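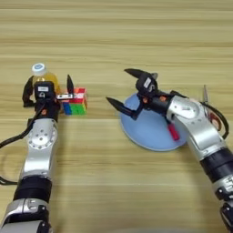

Lajos Tóth asks whether a drink has to leave the table before the grain is oiled. Yes, and so does everything else, down to the Rubik's cube.

## Oiling a light wooden tabletop

1. Clear the top and wipe it with a damp cloth.
2. Sand along the grain with 600 grit — never across it.
3. Brush off the dust.
4. Spread a thin coat of Kikholm oil and leave it for 5 minutes.
5. Wipe off the excess, following the bands.

Leave overnight. Put bottles back on a coaster.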